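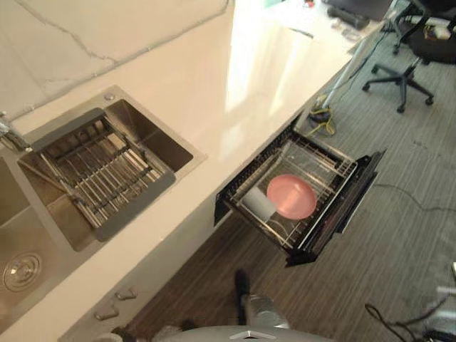
Home Explore Notifications Profile Log in

Right. Kitchen thread. Moved into the new place in Clistham with Mayu and people keep asking how it is so here goes, typing this between loads

Sink first. Double sink, stainless, and I have wanted one my whole adult life. One side for the mucky stuff, one side for rinsing. Old flat in Seltlow had a single bowl the size of a shoebox and you could not get a roasting tin in it flat

The roll-up rack is the best thing in the room. Steel rods, grey silicone along the edges, sits right across the bowl. Drips go straight in the sink. No more soggy tea towel under everything. When you're done you roll it up and shove it in the cupboard. We never roll it up

Top tip – put it on the diagonal if you still need to get a pan under the tap. Looks untidy, works fine

Downsides: forks. Forks go through. Teaspoons also. Do your cutlery somewhere else

Now the drawer. It's built in under the worktop just right of the sink and it pulls out like a normal drawer, plates stand up in the rack between the prongs. Took me 2 days to stop calling it the oven

Loading it is a knack. Big plates in first, facing the same way, and don't cram. Mayu crams. Mayu had bowls nested inside bowls and then wondered why there was porridge on them

It's small mind. Dinner for 2 and it's fine. Dinner for 7 and you are doing it in shifts till bedtime, ask me how I know

The 7 was the housewarming, 28th November. Marisol Henao brought a lasagne in a dish so big it went nowhere near the drawer and had to be done by hand. By me. It soaked overnight and I scraped it with a wooden spoon in the morning in my coat bc the heating hadn't come on

Pink plates! Yes they're still going. Mum's, bought from Marner on the high street when that was still a proper shop. I've had people say they look like a doll's tea set and those people can eat off the chopping board

They're fine stood on edge in the rack btw. I was worried about the rims chipping. Nothing so far, and I'm not gentle

Worktop. White, very shiny. Gorgeous in the evening. At midday with the sun on it you can't see a single crumb for the glare and then you put your sleeve down and there they all are

Things I've learned about shiny white worktops: turmeric. Get it off straight away. Washing up liquid first, then bicarb paste if it's dug in, soft cloth, no green scourers ever. I will be checking

Also dry it after you wipe it or you get smears. I keep one cloth just for drying and Mayu keeps using it on the floor

Splashback is the marble look stuff, white with grey veins in it. Very easy. Wipe and go. I've found a face in the veins near the corner and now can't unsee it, she looks cross

Somebody asked about the steel – for water marks, bit of white vinegar on kitchen roll, rinse, dry along the grain. Don't leave vinegar sitting there. Did that in Seltlow, got a dull patch, lost some deposit

And lift the rack out and scrub the silicone bits once a week, gunk gets in where the rods go in. Old toothbrush. Label it!! Trust me

Someone else asked what make the drawer is. No idea, came with the flat. The booklet in the cupboard is for a Holzer cooker hood from about the year 2000 and we don't have a cooker hood

One proper moan. With the drawer open you can't stand in front of that bit of worktop, so one person washes and loads and the other one has to go right round to put anything away. I've barked my shin on it more than once. Shut the drawer. SHUT THE DRAWER MAYU

Jobs for December: new washing up brush, hooks for the tea towels, handles on the lower cupboards want tightening, find the lid for the big saucepan which I belive is in a box marked BATHROOM

Still to unpack: most of the mugs. We have been drinking out of one white cup, a measuring jug and a vase. Load's finished, off to put things away, will do the fridge another time

Help Contact Privacy Terms Back to top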